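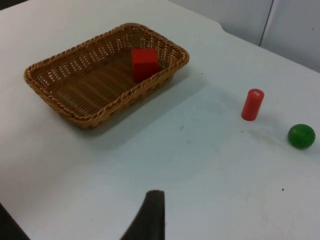

You lot must be the last people in the county who still answer the phone, a customer told us one afternoon in November, and then she asked whether we could do anything with her grandmother's dining chairs. We could. It took three goes and a certain amount of language.

About Tokier

Tokier mends cane and rush seats, and teaches other people to mend them. We have been at it for 20 years, in the same two rooms above a tyre fitter's. The smell comes up through the floor. You stop noticing by lunch.

Most of what we see is chairs. They arrive with a hole in the middle, usually the shape of a person who stood on one to change a light bulb. We also take bedheads, the odd rocking cradle, and once a pub settle that had to come up the stairs on its end and went back down in two pieces, which we then repaired at our own expense.

Our prices are on the Prices page and they are not low. A hand-caned seat in the usual six-way pattern has a great many holes in it and somebody has to go through every one of them several times. If you would like it done by Friday, we wish you well.

Classes

We run a beginners' course over 39 weeks, with breaks when the schools have them. Evening classes start at seven and finish when the kettle is empty. Bring your own chair, and please make it a dull one. Everybody wants to start on the family heirloom, and the family generally finds out.

You will need an apron and short fingernails. We supply pegs, cane and plasters.

The name

People ask. Tokier was already painted over the door when we took the lease, and the signwriter wanted 900 pounds to change it. We have grown into it. Post still comes for the firm before us, Gukico, who as far as we can tell sold lampshades.

Who we work with

Our cane comes through Broro, who deliver to the wrong door with great regularity, and our rush is from Quaye, cut once a year and gone soon after. If your rush seat is taking a while, that is why.

Finding us

Number 44, up the side stairs. Ring twice. The first ring does nothing.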